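Module Stockage et conditionnement
Séance 4 : trier et ranger des contenants cylindriques

Le support reprend les points vus en atelier le jeudi et sert de base au compte rendu. Il suppose que vous avez lu la fiche précédente sur les bacs de rangement.

1. Situation de départ

On travaille sur un plateau blanc bordé de rails noirs. Les boîtes sont cylindriques, à couvercle noir, et réparties sur le plateau sans ordre. Deux bacs en plastique transparent attendent au bord inférieur, l'un à gauche, l'autre à droite. Certaines boîtes tiennent debout, d'autres sont inclinées.

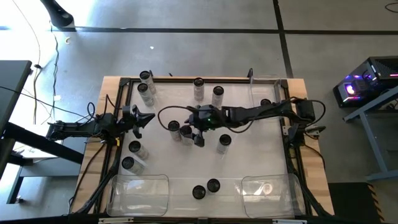
Notes de cours rédigées par Gearóid McGrath, atelier Skerley

Avant de toucher à quoi que ce soit, on regarde l'ensemble du plateau. Trois questions suffisent pour commencer :
- quelles boîtes sont debout, lesquelles sont penchées ou couchées ;
- quelles boîtes se touchent ;
- lesquelles sont déjà proches d'un bac.

Sur le plateau, les boîtes isolées se prennent facilement. Les paires demandent plus de soin : si l'on saisit la première de travers, on pousse la seconde. Le long du bord gauche, deux boîtes sont inclinées près du rail. Il faut les redresser avant de les ranger.

2. Ordre de ramassage

La règle de l'atelier est d'aller du bac vers le fond. On dégage d'abord l'espace entre les deux bacs, puis le centre, puis la rangée du haut. Les boîtes du fond ne passent ainsi jamais au-dessus des autres. Une variante consiste à partager le plateau en deux moitiés, une par bac. Elle est plus rapide quand la répartition est équilibrée, mais un bac se remplit avant l'autre dès qu'elle ne l'est pas.

Pour les paires, on prend la boîte extérieure en premier. On la soulève verticalement avant tout déplacement latéral. Les débutants font souvent l'inverse et la boîte voisine bascule.

3. Mise en bac

Les boîtes se rangent debout, couvercle en haut, serrées les unes contre les autres. Un vide de quelques millimètres entre deux boîtes suffit pour que la suivante se pose de biais. On commence par un angle du bac et on suit la paroi. Les coins étant arrondis, la première boîte ne se cale pas comme dans un carton : on l'appuie contre le grand côté.

Le bac transparent permet de contrôler le rangement sans le déplacer. On vérifie à travers la paroi que les fonds reposent bien à plat.

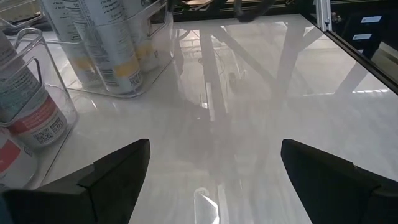

Temps de lecture : 4 min

Les trois boîtes serrées côte à côte dans le bac portent une étiquette blanche à bande jaune. Celle du milieu présente un petit code QR près de la base. Quand le code sert à l'inventaire, on l'oriente vers l'extérieur, du côté où le bac sera lu. Le réglage se fait au moment de la pose, car une boîte prise entre deux autres tourne mal.

4. Le plateau

Une surface blanche et brillante facilite le nettoyage, mais elle renvoie les lumières du plafond et la structure placée au-dessus. Ces reflets gênent l'appréciation des distances. On se fie donc à la base de la boîte et non à son reflet. Si la gêne persiste, on change d'angle de vue.

5. Exercice à rendre

Sur une feuille, dessinez le plateau vu de dessus avec les boîtes et les deux bacs. Numérotez les boîtes dans l'ordre où vous les prendriez. Indiquez d'une flèche le bac choisi pour chacune, et marquez d'une croix celles qu'il faut redresser.

Rédigez ensuite un commentaire de 300 mots au maximum, en justifiant le traitement des paires. Le schéma compte pour la moitié de la note. Les copies sont à déposer dans le casier Sketine avant la séance suivante.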